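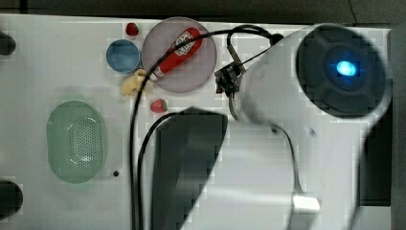

The arm at its table, blue light on, with the ketchup and the strawberries.

June 2022

Home late again, feet up, tea going cold beside me, and I want to get this down while I still remember how it felt. Four of us at Fludeck used to set out trays by hand, and I was fond of it, dull as it was – you could talk about your kids, your knees, whatever was on the radio. Now three of us take turns beside the arm, putting toy food and dishes on the white table, clearing them off, and putting them back some other way. I must have laid out that little green basket a hundred times this week!

The fourth went over to the Endton site, and I miss the singing more than I expected to. Quezada promised us the same hours through December, and I do believe them, mostly. My wrists feel better than they have in years, I'll give it that. But the afternoons are so quiet, and I catch myself saying "good morning" to the thing when I come in. Tomorrow I have the early turn, so lunch needs packing tonight, and I still haven't called my sister back.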